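Clubs > Okbridge School > Robotics Club > About Us

Search the site Enter keyword Go

About the Okbridge Robotics Club

The Okbridge Robotics Club is an after-school club for students in grades 8 through 12. It started with 5 students and one donated laptop in a corner of the wood shop. We now have our own workroom at the Flolasbridge building, a ten-minute walk from the main campus. Students sign in at the front desk and walk over together.

You do not need any experience to join. Some members come in knowing how to code and have never held a wrench. Others are the reverse. Both kinds get put to work the first day.

What we do

Our main project is called Vondel. It is a two-arm workstation, and the goal is to have both arms share simple bench jobs -- picking up a hand tool, passing it across, setting it down in the right spot. Students run the arms, write the control code, keep the wiring in order and log every run in the project notebook.

The club is split into a build group and a code group. Each new member spends 5 weeks in one and 5 weeks in the other before choosing. Most people end up doing some of both anyway.

In the fall we learn the equipment and practice short tasks. In December each group gives a demo for families. After winter break we get ready for the Hjaltested Challenge, a regional contest where teams get 10 minutes at the table and the tasks are handed out that morning. Last year we placed fifth. We lost most of our points on dropped parts, and grip practice has taken up a lot of our time this year.

At the bench

Vondel's two arms are mounted on opposite sides of a butcher-block table inside a black metal rail frame. Grip practice uses ordinary objects. A screwdriver is a good one to learn on, with a thick ridged handle at one end and a narrow metal shaft at the other, and students have to decide where to take hold of it.
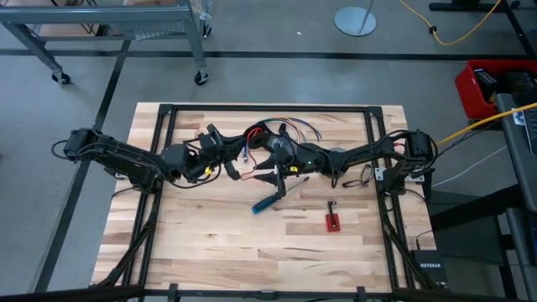 Joining the club

Spring sign-ups open 8th January. Pick up a form at the main office or ask any member for one. A parent or guardian has to sign the safety page. There is no fee, but students going to Hjaltested pay for their own lunch.

Closed-toe shoes are required in the workroom. Long hair must be tied back, and food stays in the hallway. New members do a short safety walk-through before they run the arms -- this applies even if you have been in another robotics club.

If you miss more than two meetings in a row, please let the club adviser know so your bench time can go to someone else.

Related pages

Vondel Project Notebook
Hjaltested Challenge: Rules and Scoring
Directions to the Flolasbridge Building
Workroom Safety Page (printable)
Other Clubs at Okbridge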